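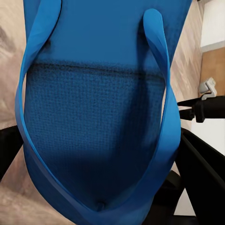 Figure 1. The blue tote bag in the simulator, seen up close with both handles showing.

Our task sounded almost too easy when we picked it: the robot tidies up a pair of flip-flops and puts them in a tote bag. We called the project Clakix (Vitória came up with the name over lunch and it stuck), and for the first month we were mostly having fun. This report is about the part that was less fun, which we ended up learning the most from, so please bear with us if it runs long!

In February we started seeing what Fiifi called "the shove." The arm would come down toward the flip-flops perfectly nicely, slow down as it should, and then in the last moment push hard into the floor as if the floor were not there. In simulation nothing breaks, of course, but the contact force in our log jumped to 4000 newtons, and a real arm doing the same thing would have hurt itself or somebody standing nearby. We counted 65 runs that month and the shove turned up in 46 of them.

Our first guess was the grasp planner. Flip-flops are awkward because they lie so flat, and the only thing worth grabbing is the strap

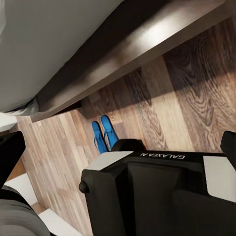 or the edge of the sole, so the fingers have to get very close to the boards before they can close on anything. Hwa-young spent two long evenings raising the approach height a little at a time. It made the shove rarer, but then the fingers closed on air, and we were all a bit gloomy about it.

The real cause was much more boring. When we swapped in a new floor model, we left the old floor height in the settings file. The planner believed the floor was 4 millimeters lower than it was, so it kept asking the arm to go somewhere it could not go, and the controller kept pushing harder to get there. Worse – and this is the safety part – our force limit was only checked when the gripper was closing, never on the way down. We had all read that piece of code and we had all missed it.

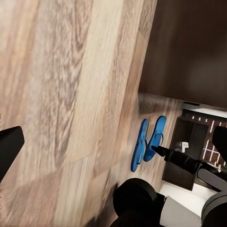
Mirnov Robotics Club – Student Projects, Home Tasks Team

We made three changes. The floor height is now read from the scene itself when a run starts. The force limit is checked at every step of the motion, and if it trips, the arm stops and backs straight up. And each run now saves its settings next to its log, which would have spared Hwa-young those two evenings.

We repeated the same runs afterward and did not see the shove again. The bag is still giving us trouble, mainly the handles, which the planner likes to treat as solid walls. Vusumuzi has started on that and will write it up separately.

Many thanks to Venla Partanen, who read our first draft and asked, very kindly, why there was no stop button in it. There is one now.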